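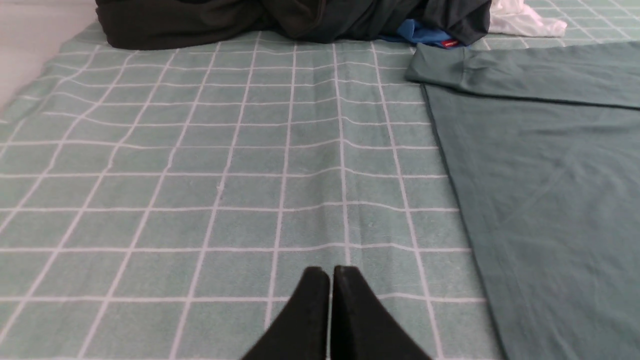
Textiles for Interiors, Unit 4: Bed Linen — Weave, Count and Finish

Notes by Yaa Gyamfi

1. Terms

Warp yarns run the length of the loom and are held under tension. Weft yarns cross them. Thread count is the number of warp yarns plus the number of weft yarns in one square inch of finished cloth. A plied yarn counts once. Some sellers count each ply separately, so a two-ply cloth with a true count of 200 may be labeled as double that figure. Check the yarn construction before comparing labels.

2. Weaves

Plain weave (percale is the usual example) passes each weft yarn over one warp yarn and under the next. The cloth is matte and crisp, and it creases. Sateen floats the yarn over several others before it is tied down. The surface is smoother and has more sheen, but long floats snag and pill sooner. Twill falls between the two and shows a diagonal line.

3. Pattern: printed or woven

A check or grid can be made in the loom by changing yarn color at fixed intervals, or printed on finished cloth. Turn over a corner. In a yarn-dyed check the color is the same strength on both sides. In a surface print the back is usually paler. Printed lines can also drift off the grain; pull one weft yarn and compare it with the nearest line. A large drift shows most at the hem, where the sheet looks crooked even when it is cut square.

4. Shrinkage

Mark a square on the cloth, wash, dry flat, and measure again. Shrinkage (percent) = (original length − final length) ÷ original length × 100. Report warp and weft separately. Warp shrinkage is normally higher, as tension from weaving is released in the first wash.

Lab work: test the Nultach and Climo swatches, two specimens of each. Record weave, count in both directions, and shrinkage. The Prurkitz swatch is for the dye session in November — leave it unwashed.

Reading: Ackah handout, section on finishing.

Filed under: Course Notes, Textiles
Questions: see Yaa Gyamfi in lab hours | Back to top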